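How to Budget for Hand-Held Grippers Before You Fall in Love With One

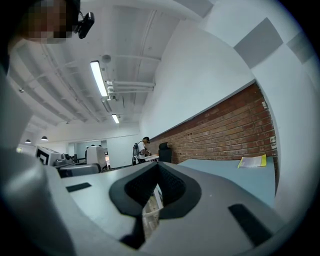 Ninach Equipment Planning Team

Start with the table, the chairs and the lights. They cost money too, and the quote never mentions them.

1. Write down who will hold the gripper and for how long. Arms get tired before budgets do.

2. Ask for the price with cameras and spare pads included. Our first quote from Dornico said 3,000. The invoice said 3,074, and Teresa Coelho is still looking for the 74.

3. Put 200 aside per unit for repairs. Add 50 for cables, then hide the cables.

4. Order before December, when every other department remembers it has money left.

Send the finished sheet to Volkan Saraç. He will ask for a second quote, so attach one.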